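Gullwood Residents' Handbook
Shared Kitchens: Care of Countertop Appliances

Residents are asked to read these notes before using the shared kitchens for the first time. They apply to all 78 flats and were last revised on April 22, 2019.

Countertop appliances are to remain on the worktop where they have been installed. Please do not move them nearer to the sink or stack them. Nothing should be stored on the top panel – trays and tea towels left there block the vents on several models.

Before anything is placed inside, the door should be opened to its full extent. A half-open door is easily knocked, and most of the hinge repairs carried out last September followed from this. Round items are best set down towards the middle of the cavity and released only when they are resting flat.

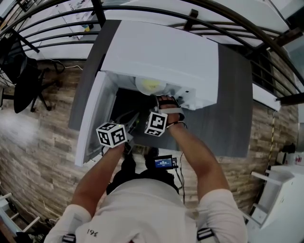 LOADING AND UNLOADING

A white appliance on a dark worktop is easy to see into from the front but not from above, and the interior is often darker than expected. Residents should bend or step back to check the position of an item before letting go of it. Both hands should be free for the task.

Dishes that have been heated should be left for a minute with the door open, then lifted out with a dry cloth. Wet cloths conduct heat and must not be used.

CLEANING

Spills are to be wiped up on the same day with warm water and a little washing-up liquid. Scouring pads mark white panels permanently. The door seal should be wiped separately, and the door left ajar for six minutes afterwards so that the inside can dry.

Faults should be entered in the kitchen book, giving the floor and the appliance number, or reported to Ginette Petrenko at the house office. Appliances awaiting repair are labelled and must be left unplugged – please do not remove the label.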